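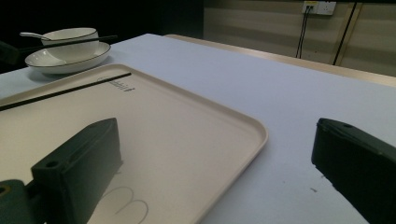
Figura 6. Vista desde la cámara de muñeca con los dos dedos abiertos, el izquierdo sobre la bandeja y el derecho sobre la mesa. Palillo en posición de prueba.

6. Prueba comparativa de dedos con objetos delgados

Esta sección describe el procedimiento para comparar dos juegos de dedos en la pinza manual Lirkbridge: el juego Vema (punta recta) y el juego Ghauri (punta rebajada). El procedimiento se aplica también al brazo fijo, con las salvedades del apartado 6.6. Los resultados se anotan en la hoja de ensayo y sirven para elegir el juego que se dejará montado en las sesiones de grabación.

Antes de empezar debe haberse completado la calibración de apertura (sección 4). Si se ha cambiado el cable de la cámara o se ha actualizado el controlador Stolix después de la última calibración, repítala.

6.1 Material necesario

Pinza manual Lirkbridge con cámara de muñeca instalada
Juego de dedos Vema
Juego de dedos Ghauri
Controlador Stolix y su fuente de alimentación
Bandeja de borde bajo y fondo mate
Palillos del mismo modelo, sin barniz levantado ni astillas
Cuenco, plato y cuchara de cerámica
Destornillador del juego de herramientas
Paño que no suelte pelusa

Nota: el palillo debe contrastar con el fondo. Un palillo negro sobre bandeja clara da un contorno limpio en la imagen de la cámara. No use bandejas brillantes; los reflejos se confunden con el borde del objeto.

6.2 Montaje de los dedos

1. Apague el controlador Stolix y espere a que se extinga el indicador del panel frontal.
2. Abra la pinza a mano hasta el tope mecánico.
3. Retire el tornillo de cada dedo y extraiga el dedo en la dirección de la guía. No haga palanca contra la base.
4. Limpie con el paño las caras de apoyo de la base.
5. Coloque el primer juego de dedos. Los dedos izquierdo y derecho no son intercambiables; la marca de cada uno queda hacia la base.
6. Apriete los tornillos de forma alterna hasta que el dedo no tenga holgura lateral.
7. Cierre la pinza a mano y compruebe que las puntas coinciden. Si una queda más baja que la otra, afloje, asiente de nuevo y repita el paso 6.

PRECAUCIÓN: no encienda el controlador con un dedo desmontado. El ciclo de referencia cierra la pinza por completo y puede dañar la guía.

6.3 Preparación de la mesa

1. Apoye la bandeja en una zona despejada, con un margen libre de mesa a la derecha para la entrada del dedo.
2. Coloque un palillo suelto en la bandeja, en diagonal. La punta debe quedar cerca del borde más alejado sin montarse en él.
3. Disponga el plato con el cuenco encima fuera de la bandeja, al fondo y a la izquierda. Deje la cuchara dentro del cuenco y un par de palillos atravesados sobre la boca.
4. Revise la superficie de la mesa y retire restos y partículas de la zona de contacto de los dedos.
5. Compruebe que ningún cable cruza el recorrido de la pinza.

Nota: el cuenco y el plato intervienen en la segunda serie de tomas (apartado 6.5). Se colocan desde el principio para que la cámara trabaje con el mismo fondo en las dos series.

6.4 Encuadre y exposición

1. Encienda el controlador y seleccione el perfil de dedos que corresponda al juego montado.
2. Abra la vista previa de la cámara.
3. Sitúe la pinza sobre la bandeja con los dedos abiertos. Ambos dedos deben verse en la parte inferior de la imagen, uno a cada lado.
4. Ajuste la exposición sobre el fondo de la bandeja y bloquéela. El borde interior debe seguir distinguiéndose del fondo.
5. Compruebe la sombra de los dedos. Si cae sobre el palillo, gire la bandeja o desplace la luz de trabajo. Una sombra que cae junto al palillo es admisible.
6. Guarde una imagen de referencia antes de la primera toma.

Los dedos de color oscuro ocupan una parte importante de la imagen y falsean la exposición automática - el controlador tiende a aclarar y el fondo de la bandeja se quema. Mantenga siempre el bloqueo del paso 4.

Las marcas impresas en el fondo de la bandeja no afectan a la prueba, pero no deben utilizarse como referencia de posición. Su aspecto cambia con el ángulo de la cámara y el seguimiento se pierde al acercar la pinza.

6.5 Ejecución de las tomas

Serie A: palillo en bandeja

1. Baje la pinza hasta que las puntas rocen el fondo de la bandeja.
2. Cierre con el ajuste de fuerza 4.
3. Levante el palillo en vertical hasta superar el borde de la bandeja y manténgalo quieto hasta oír la señal del controlador.
4. Devuelva el palillo a su posición inicial y abra.
5. Anote el resultado: toma válida, giro del palillo, deslizamiento o fallo de agarre.
6. Repita hasta completar 29 tomas.

Serie B: palillos sobre el cuenco

1. Aproxime la pinza desde arriba, con los dedos perpendiculares al par de palillos.
2. Cierre sin tocar el labio del cuenco.
3. Levante el par y deposítelo en la bandeja.
4. Anote si se han cogido los dos palillos o uno solo.
5. Reponga el par sobre el cuenco y repita hasta completar 29 tomas.

Terminadas ambas series, cambie el juego de dedos (apartado 6.2) y repita los apartados 6.4 y 6.5 completos. No reutilice la imagen de referencia del primer juego.

PRECAUCIÓN: en la serie B no supere el ajuste de fuerza 4. Si un dedo pellizca el labio del cuenco, la cerámica puede desportillarse. Pulse el botón de apertura y retire la pinza en vertical.

6.6 Diferencias con el brazo fijo

En el brazo fijo la altura de contacto se programa y no depende del operador. Introduzca la altura del fondo de la bandeja, no la de la mesa. La velocidad de descenso se limita en el parámetro 253; deje el valor de fábrica durante la prueba.

La cámara del brazo va montada más alta que la de la pinza manual y los dedos ocupan menos imagen. Por este motivo las imágenes de uno y otro equipo no deben mezclarse en la misma comparación.

6.7 Interpretación de los resultados

Compare los dos juegos serie por serie. Un total conjunto oculta las diferencias, que suelen concentrarse en la serie A.

Giro del palillo al levantar: el agarre está lejos del centro. Corrija la posición antes de atribuir el defecto al dedo.

Deslizamiento con punta recta: revise la limpieza de las caras interiores. Si persiste, el juego Vema no es adecuado para ese diámetro.

Fallo de agarre con punta rebajada: la punta no llega al fondo o se apoya en el borde de la bandeja. Aleje el palillo del borde y repita la toma.

Un solo palillo en la serie B: los palillos estaban demasiado separados. La toma se anula y no cuenta como fallo.

Si los dos juegos obtienen el mismo resultado en ambas series, deje montado el Ghauri cuando la tarea incluya objetos planos, y el Vema en los demás casos. Registre el juego elegido en el perfil del controlador (sección 7) antes de apagar el equipo.

Revisión del documento: 10 de noviembre de 2020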